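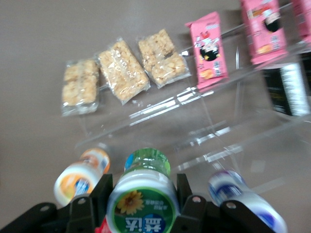

Budget for a two-arm snack counter in Stotport?

We run a staff kiosk and Brureo have quoted us for a robot to pass out sandwiches and chewing gum. Each extra gripper is 2,000 on top. Do I need a spare? My manager says no, but he also says that about chairs.

Wumpini Boateng
Buy the spare. Then price the dull bits: acrylic stands, trays, cables, and a stop button you can reach without climbing over anything. Our stands came to 181 and caused more meetings than the arms. Clear wrappers on clear plastic — ask for a trial with your own stock.
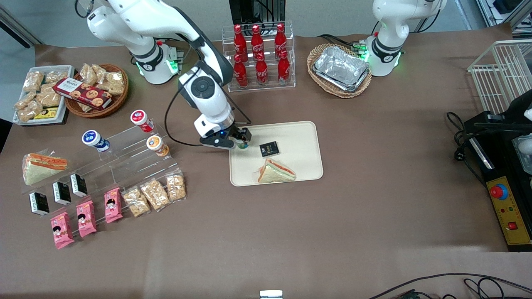
Stotport, 23 April 2021

mensah63
Agree with Wumpini. Measure your table first, with both arm bases and the baskets on it. Verinach wanted 22 days to deliver a bigger one.

kioskdave
just get a vending machine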